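# The Prondside folding work table

I've sold a lot of tables over the years (I started with two, in my mum's garage) and the Prondside is the one I keep pointing people to. It's a plain white-topped folding table for sewing, model making, homework, wrapping presents, whatever you do that ends up all over the kitchen otherwise. I've had mine up in the back room since August and it hasn't been folded away once, which rather spoils the selling point, but there you go.

The top wipes clean with a damp cloth. I've had tea on it, poster paint on it and a fair bit of PVA glue, and it all came off. Permanent marker is another matter – a dab of surgical spirit shifts most of it, but do use the cutting mat if you're the sort who forgets the lid.

It takes 80 kg spread evenly across the top. Please don't stand on it! I know someone will, and the legs won't thank you.

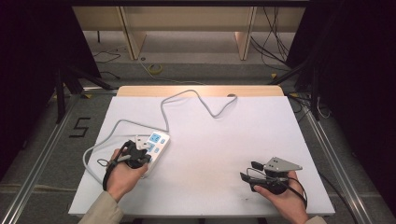

*Plenty of room on a white top for a power strip and its lead.*

Setting up is easy enough on your own. Lay it face down on a rug, swing the legs out until the catches click, then turn it over. The catches are stiff for the first week or so and I'd wear gardening gloves if you've got soft hands like me. After that they loosen up nicely.

**The details**

- Length when open: 107 cm
- Maximum load: 80 kg, spread evenly
- Top: white, wipe-clean
- Legs: folding, with rubber feet
- Guarantee: 2 years on the frame and catches

People often ask how it compares with the Flernov. The Flernov is a bit lighter and comes with a carry handle, so if you do craft fairs every weekend, get that one instead. For a table that mostly stays put I'd go for the Prondside every time, as it wobbles far less when you're running a sewing machine on it. Loretta Boateng bought one for her quilting and came back for a second to push up against the first, and she tells me they line up well enough to feed a king-size quilt across both.

Spare feet and catches are made by Govindasamy and I keep them in stock, so don't bin the whole table over a lost foot. The old Zilex feet don't fit, I'm afraid – I've tried, with a hammer and everything.

We deliver to the doorstep, and if you're up a flight of stairs just put a note on the order. Anything ordered before noon goes out the same day, apart from Saturday orders, which leave us on Monday.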